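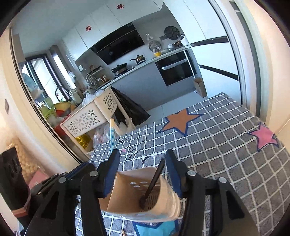 Renalo Callmont 7 portable dehumidifier and air mover for boat cabins: long-term review

The Callmont 7 is a compressor dehumidifier sold for use on boats between roughly 25 and 45 feet. Renalo makes a smaller desiccant unit and a larger ducted one, and the Callmont sits between them. I bought mine at retail and ran it through a full winter layup and the spring that followed, on a 36-foot aft-cabin trawler kept in the water in a covered slip. The notes below cover installation, power use, water removal, noise, the control logic, and the parts that wore.

The comparison unit throughout is a Harries household dehumidifier that had done the same job on the same boat for the previous four winters. It was a basement model, never intended for a hull, and it was retired with a corroded fan bearing.

What is in the box

The carton holds the unit, a drain hose, a hose barb with two clamps, four rubber feet, a pair of webbing hold-down straps with footman loops, and a printed manual. The hose is long enough to reach a galley sink from the cabin sole or a countertop, but will not reach a shower sump in most layouts. Standard half-inch vinyl hose fits the barb, so extending it is cheap.

The webbing straps are a good inclusion. The footman loops are stamped stainless and take a number 8 screw. Screws are not supplied.

The housing is molded in two halves with a gasket between them. The gasket is there to keep drips off the control board if the unit is tipped, according to the manual. It does not make the unit waterproof, and the outlet grille faces straight up, so it should not be placed under a hatch that leaks.

Placement

Renalo asks for clear space on the intake side and nothing on top. On a boat that rules out most lockers. I tried three positions: on the saloon sole by the companionway steps, on the galley counter, and on the engine room hatch.

The saloon sole gave the most even result. The galley counter position allowed the shortest drain run, straight into the sink with the seacock open, and is where the unit stayed for most of the winter. The difference in humidity between the forward cabin and the saloon was four points with the unit on the counter and slightly less with it on the sole. Doors and lockers were propped open in both cases. With the doors closed the forward cabin did not follow the saloon at all, and no portable unit will change that.

A drain line needs continuous fall. The Callmont has no pump. A low loop in the hose will hold water and, in a boat that rolls a little at the dock, that water works its way back toward the tray. The float switch then stops the compressor until somebody resets it. This happened once, early on. Clipping the hose to the fiddle rail fixed it.

Anyone draining into a sink should also think about freezing. If the sink outlet is above the waterline and the through-hull ices over, the sink fills. In a hard-freeze climate it is safer to drain to a bucket and visit the boat, or to haul.

Power

Draw at the shore power outlet was measured with a plug-in meter. The startup surge is brief and did not trip a breaker on a 15-amp branch circuit, even with a battery charger on the same leg. I would still keep it off a circuit shared with a space heater.

Average consumption depends entirely on how often the compressor cycles. With the humidity target set at 55 percent, the compressor ran for less than half the time in January and for most of the day in wet weeks in March. The meter total for the whole season was 1519 hours of compressor and fan time combined. At our marina's metered rate the cost was acceptable, and lower than the Harries in the previous year, although the two winters were not identical and I would not put much weight on the comparison.

After a power interruption the Callmont restarts with its last settings. The Harries did not, and came back in standby, which made it useless after any dock outage. For an unattended boat this feature matters more than a small difference in rated capacity, and it should be checked on any unit before purchase. Many with soft-touch buttons fail the test. Plug it in, set it running, pull the plug, wait a few minutes, plug it back in.

The unit has a three-wire grounded cord. The plug is a straight blade molded type. On a boat the cord should be led with a drip loop, and the outlet should be on a ground fault breaker. The Callmont did not cause any nuisance trips.

Water removal

Rated capacity figures for compressor dehumidifiers are usually given for warm, damp air. A cabin in winter is neither, and output drops a long way as the air gets colder. Buyers should ignore the number on the carton and look for the lowest operating temperature instead. Renalo gives this in the manual and not on the carton, which is a poor decision.

I collected the drain water in a graduated jug over a series of 24-hour periods. With the cabin held near 60 degrees by an oil-filled radiator, the unit collected a little over two quarts a day at the beginning of the season, when the soft furnishings were still giving up moisture. By the third week that had fallen to under a pint and stayed there. With the cabin unheated and close to 45 degrees, the coil frosted and the unit spent much of its time in defrost. Output was poor. It did not fail, and each defrost cycle cleared the coil fully, but power was being used for little return.

The practical conclusion is that a compressor unit needs some heat in the boat. If the boat will sit unheated in a cold region, a desiccant unit is the better tool. It uses more power, and it puts most of that power into the cabin as heat, so the waste is smaller than it looks.

Cabin condition in spring was good. The headliner was dry to the touch, the berth cushions had no odor, and there was no mildew on the vinyl behind the settee — a spot that had needed bleach every April. The bilge was unchanged. A dehumidifier running above a wet bilge is drying the bilge first and the cabin second, so pump it and sponge it before closing up.

Noise

The compressor is a low hum with some vibration. On a bare counter it was audible on the dock. On the supplied rubber feet it was not, except at night with no wind. In the aft cabin with the door shut I could sleep with it running at low fan speed. At high fan speed the air noise is greater than the compressor noise, and few people will want to share a cabin with it.

The fan-only mode moves enough air to be useful in summer. It is not air conditioning and does not cool anything.

Controls

There are four buttons and a two-digit display. Humidity can be set in steps of five. The built-in sensor read three points lower than a calibrated hygrometer placed next to the intake, and the error stayed the same across the season. Set the target lower by the same amount and move on.

There is a timer. On a boat left alone it has no use and can do harm, as it is easy to set by accident when reaching for the fan speed. The two buttons are next to each other and the same shape. I put a strip of tape over the timer button.

There is no app and no network connection. I used a separate Skustus cabin monitor to report temperature and humidity, and the two devices need know nothing of each other. A monitor with its own battery is preferable in any case, as it will still report when shore power is lost.

Wear and maintenance

The intake filter is a washable mesh that slides out from the side. It needed cleaning once a month. Boats with carpet or a dog aboard will need it more often. The filter frame has thin corner tabs and one of mine cracked in February. It still holds.

The coil is coated, and showed no corrosion on inspection at the end of the season. The fan housing screws are plain plated steel and two of them had surface rust. I replaced all of them with stainless, a job of 18 minutes including finding the right driver. For a product sold to boat owners, plated screws are hard to defend.

The drain tray collects a thin film of slime by midwinter. It wipes out with diluted white vinegar. Leave it alone and it will eventually block the barb.

Spare filters and hose fittings can be ordered directly from Renalo. A replacement filter took seven days to arrive. The control board is listed as a dealer part, and I have not tested that claim.

Against the alternatives

The Harries cost much less and removed a similar amount of water in a heated cabin. Its faults were the lack of automatic restart, a tall narrow case that wanted to fall over, and a fan that did not like salt air. If it had lasted longer it would be the value choice.

Passive products such as calcium chloride tubs are suitable for a closed locker and little else. They spill, and the liquid is corrosive to aluminum and hard to clean out of teak.

Bar-type heaters are often sold as dehumidifiers. They remove no water. They warm a small volume of air and lower its relative humidity, which can be enough for a hanging locker.

Ratings

Water removal, heated cabin: good
Water removal, unheated cabin: poor
Power use: good
Noise: fair to good, depending on fan speed
Controls: fair
Build quality: good, apart from fasteners and filter tabs
Fit for unattended use: very good

Recommended for boats wintered afloat with shore power and a low level of background heat. Not recommended for unheated storage ashore in a cold region. Owners of boats over about 45 feet, or with more than two closed cabins, should look at the ducted model or run two units on separate circuits.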